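Subject: Re: [pembridge-talk] County clerk recount, what happens now?

Hi all,

Sorry for the slow answer, it's been a long week at the Pembridge office and I wanted to sit through the whole board meeting before I wrote anything down. Quoting Lionel's message since some of you joined the list after he sent it:

> From: Lionel Sabatier
>
> Can somebody explain to me how the clerk's race is still open? I went to bed on primary night thinking Picard had won by 16 votes, and by lunch the paper had it at 4. My neighbor over in Nikemstead says they found a bag of ballots. Is that true? And if there's a recount, who pays for it, us or the campaign? I don't much care which of them gets the job but I would like to know my vote was counted.
>
> Lionel

Okay! So, Lionel, no bag. I asked about that one directly, and what your neighbor heard about was the late mail. Ballots postmarked in time can arrive for a few days afterward, and Nikemstead always sends in a lot of those (all those people with cabins, it was August after all). They were expected, they were logged, and they went through the same signature check as everything else. When they were added in, Picard's lead dropped from 16 to 4. The first figure was never the final one, though I agree the website should have said so in letters bigger than an ant.

Final count before the recount: Picard 816. The other three split the rest, with second place at 812, and the margin is small enough that the recount is automatic under our charter. The county pays when it's automatic. A campaign only pays if it asks for one outside the margin, and then it gets its money back if the result flips. I had that backwards myself until the deputy clerk read the section out loud, twice, very patiently.

A few people wrote to me off-list about Lastberg. Yes, Lastberg had 656 ballots and its sign-in book had 656 names, so that precinct matches and you can cross it off your list of worries. The trouble there was the line at the door after five, when one of the two check-in tablets kept freezing. People waited and got cranky, but everyone in line at closing got to vote. I was there till the end, eating somebody's very good lemon bars.

What I'd really like us to talk about is the observers. Each candidate can send two, and the public can watch too, from behind the rope. Last time the rope was so far back that you couldn't tell a ballot from a napkin. I brought this up at the meeting and the board said they'd "look at the layout," and I'm hoping that if several of us write in, they'll look at it faster. Short and polite is best. Ask for the rope to be moved up and for the counting tables to be turned sideways so we can see the faces of the ballots being stacked.
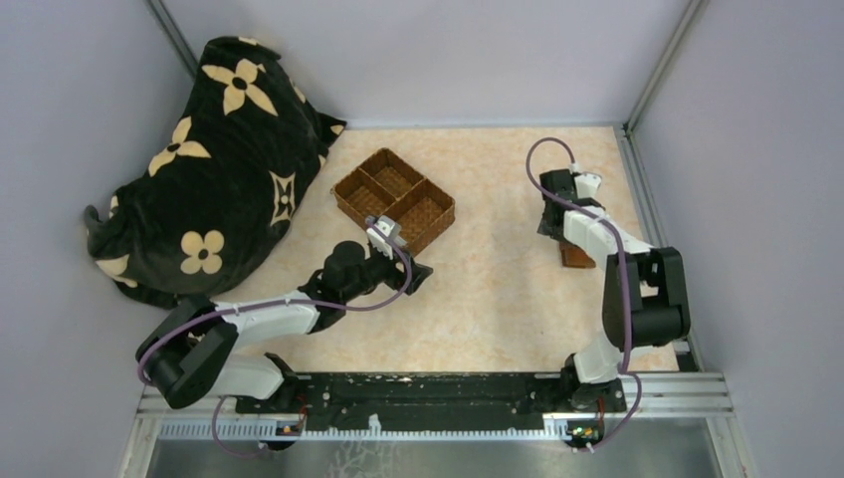 The recount starts at 9 in the morning in the annex and I'm told it could run well into the evening, so plan for a long sit. The public seats are metal folding chairs, the same ones from the budget hearings, and my back still remembers those. Bring something soft! A big black cushion with beige flowers on it, say, would do you fine and nobody could possibly walk off with it by mistake. No campaign buttons or shirts inside the room, including for the people running for other offices. Phones are okay if they're silent, but no filming over the rope.

I can take three people in my car from the Pembridge side if you don't mind leaving early and listening to the farm report. Write me directly for that, please, and keep the list for the rope business.

Oh, and Lionel, you can look up whether your ballot was accepted on the county voter page. You'll need your birth date and your house number. If it says "received" but not "accepted," call the clerk's office before the recount begins and ask them why. They do pick up. Mine took two tries to load.

More when I have it,
your Pembridge precinct captain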